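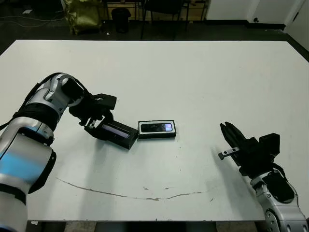 Throw the box away, Natália Baptista wrote to us in June, and do it the same day, before it has time to become part of the household. Her letter ran to 800 words, which is a lot to say about cardboard, and she had plainly been saving it up. She has a shelf in her hall closet. On the shelf are the boxes of every phone she has owned, plus two belonging to a man she no longer speaks to.

The Box It Came In

I should declare an interest. I have the boxes too. Mine live on top of the wardrobe in a larger box, the one a coffee machine came in, and I've moved them through three apartments without opening a single one. The phones themselves are mostly gone, to nephews, to the sea, to a taxi in another country. The boxes are in beautiful condition.

After we ran a few lines of that letter, readers in Gindcombe and well beyond it sent in their own numbers. The winner, if that is the word, was a man with 70, not all of them phones (he counts earbuds, and I'm inclined to let him). He keeps them by height. His wife added a postscript in different ink.

What makes a phone box so hard to put out with the recycling? Nobody I know keeps the box from a toaster. A toaster box is brown and loud, and you tear it open at one end with your thumb. A phone box expects a little ceremony. You set it down on a clear bit of table, you move the coffee cup back, and you open it with both hands like somebody on television.

My last one was a Huser, and the lid took its time. You lift, and for a moment nothing happens, and then the bottom half lets go with a sigh and settles onto the table. It's air getting in through a very small gap, and I'm told that people are paid to decide how small. I timed mine with the kitchen clock, which says something about my evenings. Four seconds. The Adon my sister bought that same month took two, and she reported it with the tone of a woman who had been shortchanged.

Inside there's the phone, face up, in a recess cut to its exact shape. The phone will never again be held so well by anything. Within a week it will be living in a pocket with keys.

Then you try to put it back. I recommend this to anyone who believes they're good with their hands. The recess that gave up the phone so graciously wants it returned dead level, and if one corner goes in early the other three won't go in at all. You press. You think about the price. You take it out and begin again, lowering it by the edges, and it drops in with a small click and you look around to see whether anybody was watching.

The lid is its own problem. It goes on in two directions, one of them wrong, and on a plain black box you have about as much chance of guessing as you do with a fitted sheet. A clear window in the top helps, in the sense that you can now see what you've done.

I spent most of a wet afternoon at this with a box called the Calado, bought empty. Yes, you can buy them empty. People who sell used phones want them, since a phone with a box fetches more than a phone without, and people who lost the original will pay to have one again. The seller I dealt with had 3000 in stock and seemed puzzled that I only wanted one. I could have had it in white. I put my own phone in it and took it out again until supper, and by the end I had a technique, though I wouldn't call it a quick one. Slow at the far end, slower at the near end, thumbs out of the way.

The used market is also the excuse we all give. I'm keeping it for when I sell the phone, we say, and we don't sell the phone. Natália Baptista did sell one, once. She got 100 dollars for it, and the buyer, meeting her outside the station, took the phone out of the box, put it in his coat, and handed the box back to her. It's on the shelf.

Still, there is some sense in the habit. The box usually has the serial number on it, and you may want that on the day the phone is stolen. It's a decent size for other things as well. Readers keep buttons in theirs, and foreign coins, and baby teeth (two separate letters). An open tray on a desk will hold paper clips until the day somebody moves the desk.

The pairs do get separated, mind you. Lids go one way and trays another, and then there's an afternoon on which you line up what you've got and find that nothing matches by a hair.

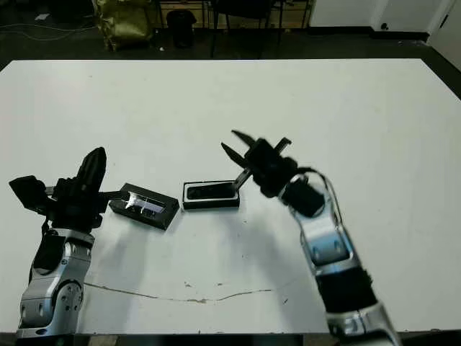 If You Must Keep Them

Keep the last one. The phone you use now is the only one whose box can do you any good, and the older ones can go as soon as you've looked inside. Do look inside. Under the tray there's often a second layer, and under that is the little pin for the SIM card, which you've been replacing with an earring since you bought the thing.

Store it closed, lid on tray, somewhere dry. Boxes kept open collect dust in the recess, and it's a miserable corner to clean. A soft paintbrush does it.

If the box has a plastic window, peel the window off before the cardboard goes to recycling. Mine came away in one piece, with a noise I enjoyed more than I expected to. The magnets in the fancier lids are a different matter and need a knife and some patience, and I'd leave those to someone who likes that sort of job.

As for the coffee machine box, I got it down from the wardrobe to write this. There were more phone boxes in it than I remembered, and one held a phone. It's charging now, next to the kettle.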